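Search this site Search
Reading time: 4 min

Visit to Telamero in Tildale: how a pair of hand-held grippers is looked after

In November I had the chance to visit the Telamero workshop in Tildale, together with Cirilo Aguirre from our maintenance group. We had asked to see one thing only. At home we are preparing our own station for recording hand work, and our grippers give us trouble: the pads wear, the marker cubes become loose, and the recordings from the afternoon do not match the recordings from the morning. Telamero has used this kind of tool for two years, so we wanted to learn how they set up one station and how they keep it in order.

Vesna Jurić received us at the door at 8:40 in the morning. She is responsible for the tools, and she gave us the whole morning, for which I thank her very much. The station she chose is the restroom shelf. The task is to handle paper rolls at a small wall shelf, using two grippers that a person holds in the hands. The recordings are later used to teach the arm they call Gronura, but the arm was in another building and we did not see it. 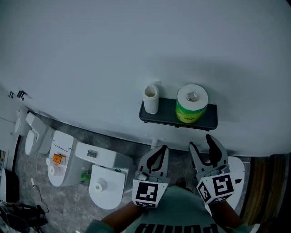 The restroom station, with the two hand-held grippers below the wall shelf.

The setup begins with the grippers and not with the shelf. Each gripper has its cube with black-and-white patterns at the base, and Vesna checks the cubes first. She holds the gripper by the handle and tries to turn the cube with two fingers. If she feels any movement, the gripper goes back to the bench and the screws are tightened with a small torque driver. After this she looks at the printed faces under a lamp. A scratch on the white part is accepted. A scratch that goes over the border of a pattern is not accepted, and the face is replaced. We had never made this difference at our place and we were replacing too many.

Then come the pads. The black pads sit on the inner side of the gray fingers, and they collect paper dust from the rolls. Loan Giáp, who does most of the recordings, wipes them with a cloth and a little alcohol every 26 recordings. Cirilo asked why such a number. Loan answered that one storage card was full after 26 in the early days, and the habit stayed. The pads are changed after 300 recordings, both hands at the same time, even if one side still looks good. If only one side is new, the two hands close with a different feeling and the person starts to compensate without knowing it. I wrote this sentence down twice.

The cameras were the longest part. Every gripper has a very wide lens, and a fingerprint near the rim is easy to miss on a small screen. Nhi Hoàng showed us her method: she compares the live picture with a saved one from the day of calibration and looks only at the fingers of the gripper. They must fall on the same place. When they do not, the camera mount has moved, and she repeats the calibration. It takes 19 minutes for the pair. Our own procedure takes most of an hour - I will propose to change it.
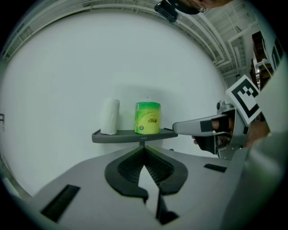 View from the camera of one gripper, while the other comes to the tray from the right.

The view above made me understand a problem we had. The body of the gripper takes a large part of the picture, and the things on the tray are seen over it, from low down. The marker of the second gripper is tilted to the camera. Vesna told us that a tilted marker is no problem by itself, but a shiny one is, and therefore they print on matte material only. Ours are laminated and they reflect the ceiling lamps.

The person also wears a device on the head, and it must agree in time with both grippers. Before every series the operator closes the two grippers together three times in front of the face. The software finds this movement in all the videos and aligns them. If one of the three is missing, the series is thrown away and they start again.

We also saw a repair. One of the spare grippers had a finger which did not return fully when the trigger was released. Nhi opened the handle, removed the spring and found it slightly bent at the hook. The new one came from a box marked Khương, which is the name of their supplier. Cirilo took the part number, and we have ordered ten.

Two points remain open. We did not agree about storage: Telamero keeps the grippers hanging by the handle, and Cirilo believes this pulls on the camera cable after some months. And I forgot to ask what they do with the glove on the operator's hand, if every person has an own pair or if they share. I have written to Vesna and will add her answer to this page.

Ifigeneia Tzavaras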